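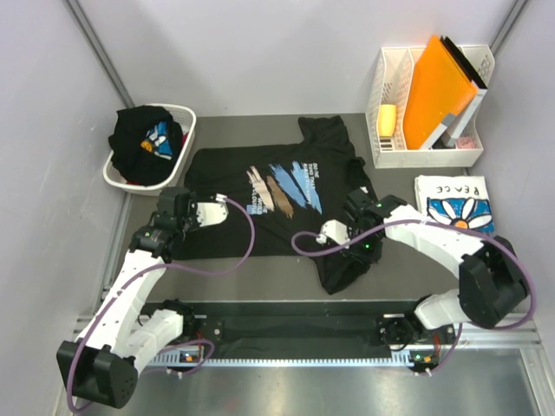
**Folding and Laundry Basics, Handout 3: T-Shirts with a Printed Front**
Vivarville Community Evening Classes, Nuttall Room

Welcome back, everyone! Last time we got a bit carried away with pillowcases (my fault, I do love a pillowcase), so we'll start straight in on T-shirts and leave the button-downs until the April class.

**Getting the shirt flat**

Almost every bad fold I see starts with a shirt that was never properly flat. Take your time over this part. Lay the shirt down, find the collar, and pull the two shoulder seams gently away from each other until the neck opens out. Sleeves come next. They like to bunch up along the underarm seam, and a dark shirt hides its creases very well, so run your palm over it and feel for them instead of trusting your eyes. Then go down to the hem and tug the two bottom corners.

If the shirt ends up sideways to you, turn the whole thing before you go on. I know it's tempting to fold from wherever you happen to be standing, but you'll lose track of your center line.

**A word about prints**

Large prints on the chest need a little kindness. Wash them inside out in cool water, and please don't iron straight onto the ink. Put a thin cotton cloth in between, or turn the shirt inside out again. When you fold, try to keep the crease from running down the middle of the design, especially on thick prints, which can crack along a line if they sit in a drawer all winter.
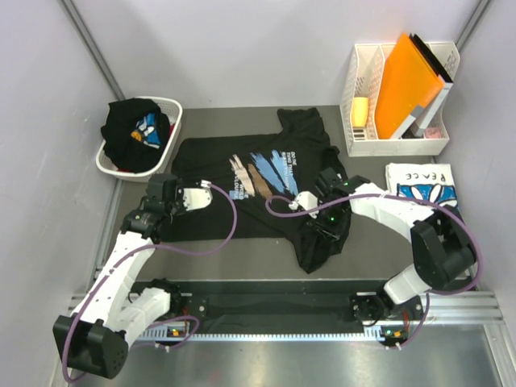 *Black T-shirt with a brushstroke print, collar at the top, hem still to be straightened.*

**The fold we'll use in class**

1. Shirt face down, collar away from you.
2. Bring one side in toward the middle, then lay the sleeve back on itself so it doesn't stick out.
3. Do the same on the other side. You should have a long rectangle, a little narrower at the neck.
4. Fold the hem up to just under the collar.
5. Fold once more and turn it over. The print should be facing you.

Small children's shirts can skip step 5, and very long ones may want thirds at step 4.

**For next time**

Please bring 11 T-shirts, any size, clean but not folded (a basket or a tote bag is fine for carrying them). At least one should have a print. Fold them all at home first, shake them out again, and notice which step slows you down. Mine is always the second sleeve!

Tables will be set up by the time you arrive, and the kettle will be on.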